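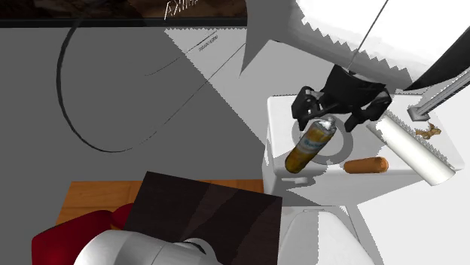
**Marijke Mulder**

Ticket: zones drawn in the wrong place on imported floor plans
Product: Prilex desktop, Vastu chart module
Status: closed, with one item left open at the bottom

**Reported problem**

I draw up Vastu charts for homes and use Prilex to lay the 16 zones over the client's floor plan. On the Hermans flat in Allesberg the front door faces 283 degrees, which should put it in west-north-west. The chart puts it in west. The pooja corner and the stove have moved as well, so the whole report comes out wrong. The plan was brought in from Kenex as a file with the compass reading already attached.

**Steps tried**

1. Closed and reopened the project. No change.
2. Took the compass reading again at the door, away from the meter cupboard and with my phone out of my pocket. Still 283.
3. Typed the reading in by hand instead of using the imported one. The door line moved for a moment, then went back when I saved.
4. Drew a plain square room in a new project and set the door to 283. Correct zone.
5. Imported the Hermans plan into that new project. Wrong zone again.

After step 5 I was fairly sure the fault came in with the file and not from my settings.

**Reply from support (summary)**

They asked for the plan, the Prilex log and a screenshot of the project settings. I sent all of them. They also asked whether I had "true north" switched on. I hadn't, and I've never used it, as my teacher works from the magnetic reading.

**Further checks**

Measured the shift on the printed chart with a protractor. Everything is turned by 18 degrees, anticlockwise. Tried an older plan from Kenex, saved before the September update – that one is fine. Tried two newer ones and both are turned by the same amount.

**Cause**

Support found it in the log at line 2,287. Newer Kenex files carry a value called "sheet rotation", for when a drawing is turned to fit the paper. Prilex was reading this as a north correction and taking it off the door bearing. The Hermans drawing had been turned 18 degrees on the sheet, and the other two were made from the same template.

**Fix**

- Open the plan in Kenex and set sheet rotation to 0.
- Save under a new name.
- In Prilex, delete the old plan from the project before importing. If you import over the top, the old correction stays.
- Enter the door bearing again and save.

Done for the Hermans flat. Door is now in west-north-west, stove in south-east, and the chart matches the one I drew by hand.

**Still open**

Room labels lose their colours after the re-import and have to be set one by one. Support have logged this separately. I'll add the number here when they send it.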